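Kaser Parts Counter - Frequently Asked Questions

Answers for customers ordering replacement gears and small parts. Last updated 2023-03-04. 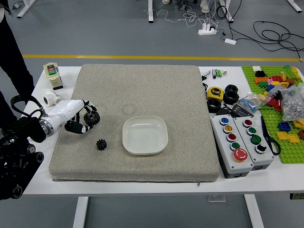
How do I find the right gear?
Count the teeth and measure the bore, then check both against the Clirkoner list. It covers 286 gears.

Can I order just one?
Yes. There is no minimum order. Shipping is free on orders of 5 or more pieces.

Do you ship outside the country?
Not at this time. Orders can be picked up at the Amadi store - bring your order number.

How long does shipping take?
Most orders leave within two working days. Orders placed in June may take longer while we do our stock count.

Can I return a part?
Unused parts can come back within 30 days. Custom cut gears can't be returned.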